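Shared laundry room opens at Sotalel flats

30/08/2025

Residents of the Sotalel flats in Sidcombe can now do their washing on the ground floor, after a shared laundry room opened in what used to be the bicycle store.

The room is open to all 60 households in the building. A wash costs nothing extra for the first year, with the water and electricity paid for out of the general service charge. After that the residents' association will look at the meter readings and decide whether to bring in a small fee.

Until now, people without a machine of their own had to carry their bags to the launderette in Trondness, a bus ride away. Padmavathi Ramasamy, who lives on the third floor, said she had been doing that for most of the time she had been in the building.

"My kitchen has no plumbing for a washer and never has had," she said. "If it was raining you came home with clean clothes that needed drying all over again. I put my first load in before breakfast and went back upstairs for a cup of tea."

The laundry room has white front-loading machines with a round glass door and a steel drum. The printed notes on the front panels are in Chinese, and an English sheet is to go up on the wall once it has been checked. One of the lines on the panel warns against opening the door while the machine is running. 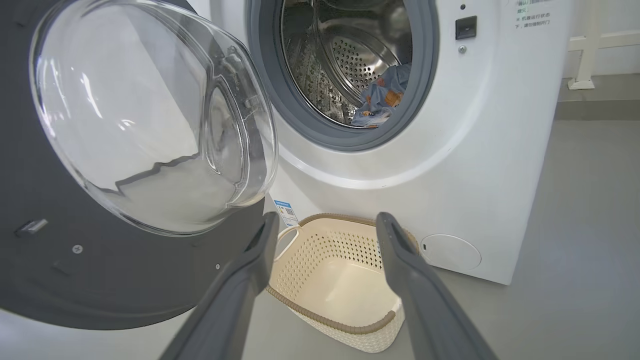
A light blue garment with a cartoon-style print at the front of the drum, with the door fully open.

Sudheer Chacko, who handles bookings for the association, said most of the questions so far had been about small items going missing. Socks and children's clothes tend to get caught in the fold of the rubber gasket or stay behind at the edge of the drum, he said, and the next person finds them.

"Please run your hand round the seal before you go," he said. "We have a basket on the shelf for anything left behind. It gets emptied at the end of each month and what is still there goes to the charity shop."

Slots can be booked on the sheet by the door or by ringing extension 441. Each household may book two slots a week, and any slot not taken up within 20 minutes of its start can be used by someone else. The room is locked overnight. The key code is being put through letterboxes and should not be passed to people outside the building.

The old bicycle racks have moved to the covered area beside the bins. Indira Acharya, whose flat is directly above the laundry room, had raised the matter of noise at the spring meeting. She said she had heard the spin cycle on the first evening but that it had stopped well before she went to bed. The association has asked for no washes to be started late in the evening, and it will take comments on noise at its next meeting in October.

Fitting out the room was done by Segura, a local plumbing and tiling firm, which also put in a floor drain and a new extractor fan. The last part of the bill, £777 for the fan and its wiring, was settled this month.

Users are asked to bring their own detergent and to go easy on it. Selvaraj Bandara of Segura said too much powder was the usual cause of trouble in shared machines, along with coins and hair grips left in pockets. The filter sits behind the round white cover low down on the front, and he will be clearing it himself on his visits for the time being. Residents should leave the cover alone, as any water left in the machine can run out on to the floor.

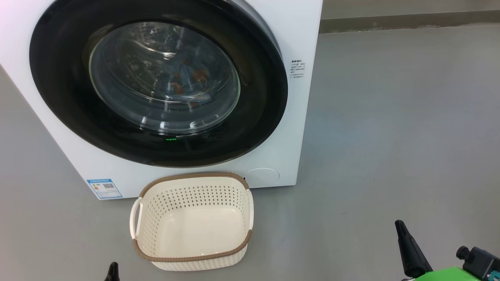 Can I leave my washing in the machine if I am out when it finishes?
Try to be back when the cycle ends. If the next person is waiting, they may move your things to one of the baskets on the shelf, and the association cannot take responsibility for them after that.

There are no tumble dryers in the room. Anitha Kotian, who chairs the association, said the wiring would not take them without further work, and that the drying lines in the rear courtyard would be restrung instead. Residents who would like a line near their own entrance should leave a note in the association's box in the lobby.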